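La lettre de l'ensemble Stoltard, août

Des nouvelles du clavecin (et du reste)

Bonjour à toutes et à tous ! Je vous écris à 11 heures du soir, la fenêtre ouverte, avec dans les oreilles une sonate en trio que je n'arrive plus à me sortir de la tête. Le clavecin est rentré de chez Grider la semaine dernière, enfin ! Trois mois sans lui, c'était long. Les sautereaux du second clavier sont refaits, le jeu de luth répond à nouveau dans le grave, et le la est redescendu à 415 comme il faut. J'ai passé un après-midi entier à jouer du Froberger, très mal, avec un bonheur complet.
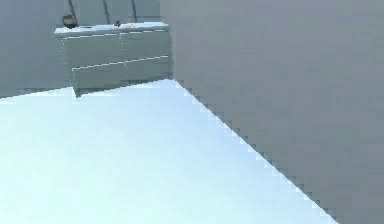 Le programme d'automne

On garde la première partie prévue : sonates romaines, deux cantates pour soprano, une chaconne que vous connaissez si vous étiez là au printemps. Pour la seconde, j'ai changé d'avis (encore, oui, je sais). Les motets français attendront, et on jouera des suites allemandes avec viole de gambe obligée. La partie de viole est redoutable, surtout dans la courante, où l'on ne sait jamais très bien si on compte à trois ou à six.

J'ai aussi fini de recopier les parties séparées de la cantate en sol mineur. L'édition Olaniyan est belle mais les tournes tombent au pire endroit, en plein milieu des récitatifs, alors j'ai tout remis en page à la main. 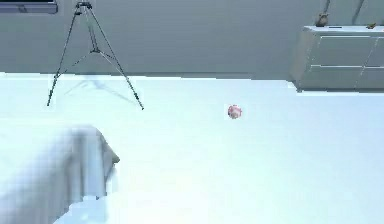

Côté basse continue, on essaie cette année le théorbe avec l'orgue positif dans les airs lents, et le clavecin seul pour les récitatifs. À la première lecture, l'orgue mangeait un peu les consonnes de la soprano. En fermant le bourdon et en jouant plus court, ça va beaucoup mieux, et le théorbe respire !

Le disque, lui, avance. Il sortira chez Lusano, tiré à 700 exemplaires, avec un livret où j'ai glissé les textes italiens et leur traduction. Il me reste 5 plages à réécouter avant de donner mon accord pour le montage, dont une passacaille de presque 11 minutes où j'hésite entre deux prises. 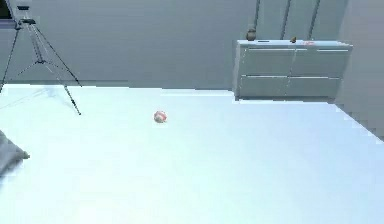
Petite balle rouge et blanche sur table blanche.

Si vous voulez venir écouter une répétition, la porte est ouverte à partir de 17 heures, tout le mois. Entrez entre deux mouvements, et pensez à prendre un gilet, on n'aère plus dès que le clavecin est accordé mais l'église reste fraîche. À très vite !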